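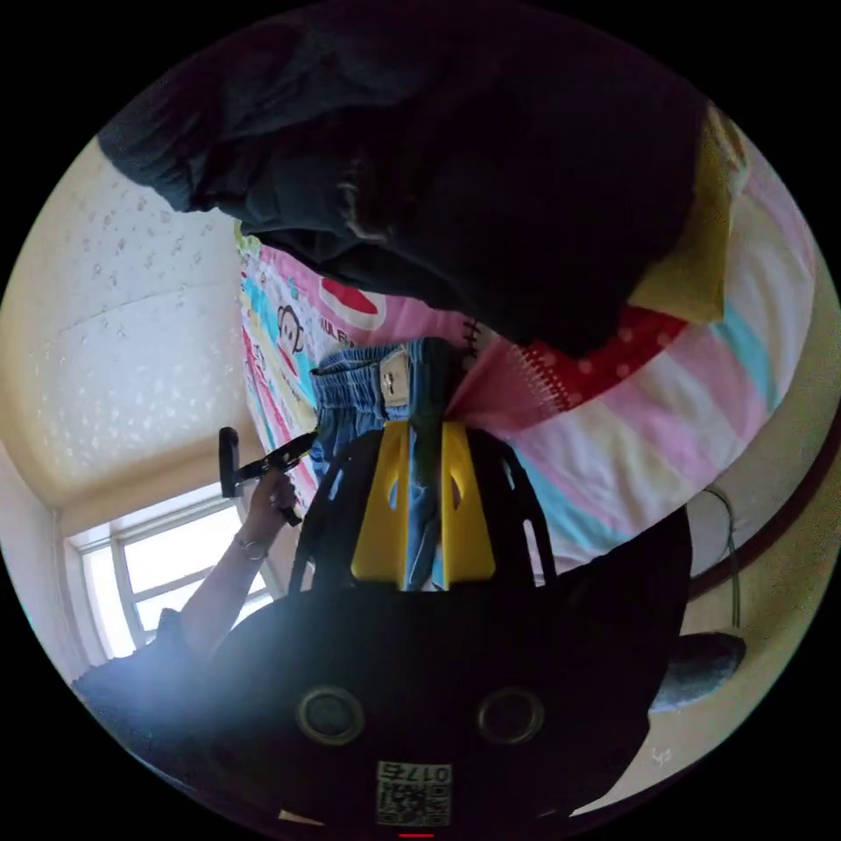
I have a rule that the clean laundry gets folded before anybody sleeps on it, and I break that rule constantly. By noon yesterday the pile had taken over the whole bed, so I put on a podcast and got going.

Small denim shorts are my nemesis! The elastic waist bunches up and they never lie flat, so I've given up on neat squares. Now I smooth the waistband, fold one leg over the other and roll the whole thing up. My friend Ayantu Dinsa taught me that one (she packs for a family of five, so I listen), and the drawer finally closes.

The monkey print and the red polka dots go on the kids' shelf, no discussion. I also finally started a bag of outgrown stuff for my neighbor Brian Tanui, whose little guy is one size behind ours. It's half full already and I haven't even touched the September hand-me-downs, oh boy.

Next up is the sock basket. I've been putting that off for two weeks, and I may need a longer podcast.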